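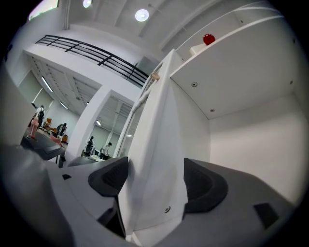
Slide 1: White panel, one cross-head screw near the bottom.

Speaker notes - Montserrat Figueroa
"Does the flat-pack really save you money?"
February 28, 2023

Open with the sales pitch. Read it straight, no funny voice. "Same furniture, half the price, one evening of your time." Then ask who has built a bookcase in one evening. Wait for the hands.

Slide 2: The Cluvport claim
Cluvport says its customers save 60 percent against a ready-built piece. Sixty percent of what? I wrote to them twice and got a brochure back. The footnote compares their cheapest shelf with a solid oak one from a store that sells to hotels. I don't call that a comparison.

Slide 3: Our survey
We sent out 372 forms and 100 came back. Say this early and say it slowly. People who fill in a form about furniture tend to be people who are annoyed about furniture, so I would not bet the house on any of it. Still, look at what they put under "extra costs": delivery, a drill bit, wall anchors, a second delivery for the part that was missing. None of that is in the Cluvport number.

Skip the pie chart if we're running behind. It looks better than it is.

Slide 4: What is your evening worth?
The usual answer is "nothing, I'd only be watching TV." Fine. Then ask the same person to come over and build yours for free.
(Pause here. They laughed in May, they may not this time.)

Slide 5: Moving house
Traltico won't insure self-assembled wardrobes unless they are taken apart first. Read the clause out loud. Fang will, but charges by the piece and wants photos. So the cheap wardrobe gets built a second time, and the screw holes are looser the second time around. I have two at home that lean.

Slide 6: The other side
Be fair. Ready-built is not all good either. The Tikow dresser I paid full price for had a stapled back and drawers that stuck from the start. A high price tells you what somebody hoped to get - check the back panel before you believe it.

Slide 7: Before you buy
Add up the whole bill, with delivery and fixings. Ask if spare parts are sold one at a time. Ask how long the line will be kept going, and get the answer in writing.

Questions. Someone will ask which brand I recommend. I don't. Handouts are by the door, and the full survey form is on the last page.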